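12 December 2024, Sulville workshop

Spent a lovely long morning with Meinrad on the javelin grips (the Plarkport cord, wound tighter than we tried in October). We did 128 throws off the rig and the second wrap held beautifully, though I'd still like Malsha to try it with cold hands before we get too fond of it! Two of the older shafts have a wobble near the tail, so I've put them on the low rack with tape on. Please leave them there for now. 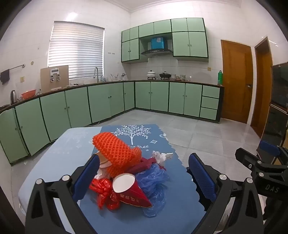
Kitchen table, orange mesh sleeve and red paper cone.

Malsha has the cord order.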